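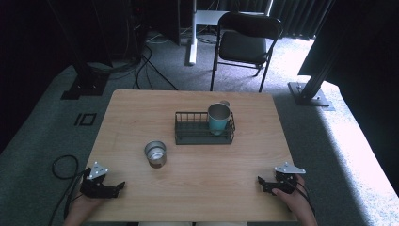

長編小説の翻訳は、一日にどれくらい進むものですか。

訳文で2000字です。調子のいい日はもう少し行きますが、翌日に直しが増えるので、結局そのあたりに落ち着きます。

---

質問をもらったので、いまやっている仕事の進め方を何回かに分けて書きます。2019年4月20日の時点での話です。原書はチェコ語、772ページ、全48章。作者はSilvia Holub。版元はHavlíčekという小さな出版社です。

---

最初にやるのは通読。辞書は引かず、わからないところに鉛筆で線だけ引いて最後まで読む。今回は三週間かかりました。途中で訳し始めたくなるけれど、終盤で語り手の立場が変わる小説なので、先に読んでおかないと一人称が決められない。

---

一人称の話。チェコ語は主語の代名詞をふつう省くので、「私」と「僕」と「おれ」の選択は全部こちらの仕事になります。第1章の語り手は12章まで年齢がはっきりしない。悩んで、前半は一人称をほとんど出さずに訳しています。

---

ただ、動詞の過去形で語り手の性別は出ます。原文では最初の文で女性とわかる。日本語ではそれが消えるので、どこかで自然に知らせる必要がある。いまは2ページ目の、叔母に名前を呼ばれるところで知らせる案です。

---

訳語表は表計算ソフトで作っています。列は原語、訳語、初出の章、保留の理由。保留の理由を書く列が一番役に立つ。半年たつと、なぜ迷っていたのか自分でも思い出せません。

---

地名について。主な舞台のSkandachは架空の町で、綴りがどこの言葉なのかわからないように作ってある。「スカンダフ」か「スカンダハ」か。編集者のKristýna Šimkoさんに問い合わせたら、作者は朗読会で「スカンダフ」に近い音で読んでいたとのこと。これで決まりました。

---

もうひとつの町Ultsteadは、登場人物によって発音が違うという記述が31章に出てくる。だから表記を一つにそろえると31章が成り立たない。ここは地の文を「ウルトステッド」にして、会話の中だけ揺らすことにしました。校正の方への申し送りに書いておくこと(自分用メモ)。

---

一日の時間割。

- 朝:前日の分を声に出して読み、直す
- 午前:新しいところを訳す
- 昼食後:調べもの、問い合わせのメール
- 夕方:余力があれば訳語表の整理

夜は訳さない。夜に訳した箇所は翌朝ほとんど書き直すことになる。

---
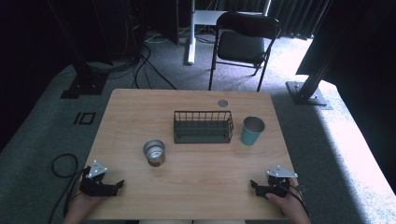 木のテーブルと緑のワイヤーかご。

---

続き。調べものの話。9章に製材所が出てきて、機械の部品名が並びます。辞書の訳語をそのまま置くと、日本の製材の人が使わない言葉になる。図書館で昭和の製材の教科書を借りて、図と見比べて決めました。半ページのために二日。

---

こういう半ページが各章に一つはある。だから一日2000字というのは平均で、ゼロの日も普通にあります。予定を組むときは、ゼロの日を週に一日入れておくと崩れにくい。

---

敬語。原文の二人称には親しい形と丁寧な形があり、20章で医者と患者が丁寧な形から親しい形に切り替わる。日本語では「先生」の呼び方は残し、語尾だけを変えました。切り替わりの一行は目立たせたいので、その前の数ページは「です・ます」を少し多めにしてあります。

---

方言はどうするんですか、と聞かれることがあります。今回は特定の地方の言葉には置き換えていません。祖父の話し方は、語尾を短くして、接続の言葉を減らすことで区別しています。うまくいっているかどうかは、まだわからない。編集の人に第5章だけ先に読んでもらう予定。

---

歌の引用が一か所。古い民謡で、著作権の問題はないものの、既訳が二つあって両方とも意味が違う。音楽に詳しいRadek Dankoさんに聞いたところ、歌詞自体に地域差があるそうです。作中で歌われるのはモラヴィアの歌詞に近い。既訳は使わず、自分で訳します。七五にはしない。

---

訳者あとがきはまだ一行も書いていません。ただ、書けそうなことは別のファイルにためています。作者の経歴、作中の年代と実際の出来事の対応、地名の表記を決めた経緯。あとがきは原稿用紙で10枚と言われているので、たまったもののほとんどは使わない。

---

作者への質問は、章ごとに送らず、ためてから一度に送るようにしています。先の章を訳すと解決する疑問が多いからです。前回は24章まで終えたところで送りました。返事は十日後に来て、そのうち一件は「そこは私の間違いです、日本語版では直してください」でした。増刷で原書も直るそうです。

---

間違いの中身。冬の場面なのに庭でツバメが飛んでいた。3章の終わりです。ツバメを消すと次の段落の比喩が浮くので、作者と相談してカラスに替えました。カラスでも比喩はなんとか通る。

---

道具について聞かれたので。紙の辞書は机の左に二冊、あとは電子版。原稿は普通のワープロソフトで縦書きにして書いています。横書きで打って最後に縦にする人もいますが、私は縦にしたとき読点の位置が全部気になるので、最初から縦です。数字の表記も同じ理由で最初に決めておきます。

---

紙への印刷は章が終わるごとに一回。画面では見つからない同じ語の重なりが、紙だと見つかる。17章では「ふいに」が一ページに三回ありました。全部取って、一つだけ戻した。

---

進み具合。29章まで訳了、30章の途中です。版元への初稿の締切は11月。今のペースなら初稿は間に合いますが、直しの時間が短い。41章に80行ほとんど句点のない段落があり、そこで何日止まるかで変わってきます。

---

その段落について、英訳者のŠtěpánka Lukáčさんは文を切ったと聞きました。私は切らずにやってみるつもりです。日本語は読点でつなげるので、形の上では可能。ただ、述語が最後に来るため、誰が何をしているのかが途中で見えなくなる。動作の順番を入れ替えずに済むかどうか、下書きで二通り試します。

---

追記。「下訳は人に頼むのか」という質問がありました。頼んでいません。全部自分で訳しています。訳語表の点検だけは、30章が終わったところで知人のチェコ語の先生に見てもらいます。

---

次は30章の食事の場面。料理名が続くので、しばらく料理の本を読みます。スープの呼び名で一つ困っているものがあり、決まったらここに書きます。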